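Neseo Home Rehearsal: frequently asked questions

What is Neseo?
Neseo is a simulation service for people who build or program household robots. You send us a task, we set up rooms for it, and your control software practises in those rooms before it goes near real furniture.

Who runs it?
Dedis, a small software firm. Gertraud Hämmerli looks after the physics side and Wekesa Magesa builds the rooms. Support questions go to Maribeth Lumanlan.

What comes with a licence?
The simulator, 80 furnished rooms and a set of door, drawer and cupboard tasks. A licence covers 2 workstations. You can move it to another machine from your account page.

Do I need my own robot?
No. Several arm models are included. If you have your own, upload its model file and check the joint limits before the first run. Wrong limits are the most common cause of support tickets.

How many practice runs can I do?
The standard plan allows 3000 runs a month. Unused runs do not carry over. A run that crashes in the first few seconds is not charged.

Can I change how the furniture looks?
Yes. Finish, wall colour, floor and lighting can all be set by hand or varied at random between runs. Handles can be swapped too. Black bar handles on a pale wood-grain cabinet are easy to pick out, so start there and move on to lower contrast once your results are steady.

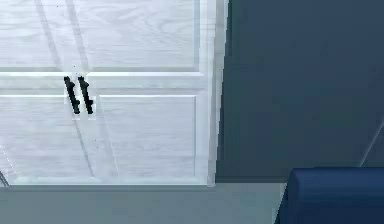

Door weight and hinge stiffness are set separately from the finish, under Physics. Changing one does not affect the other. If you vary everything at once it gets hard to tell why a run failed – we suggest leaving the hinges alone for the first batch.

Will it work the same on a real cupboard?
Not exactly. Expect to do some tuning on the real thing, mostly on grip force. Soft or worn hinges are still a weak point and we are working on them.

Can I get a custom room?
Yes, from measured drawings. Send them to Wekesa with the main dimensions marked. Orders placed in August take longer.

How do I cancel?
From your account page. Access continues until the end of the month you have paid for, and your saved runs can be downloaded until then.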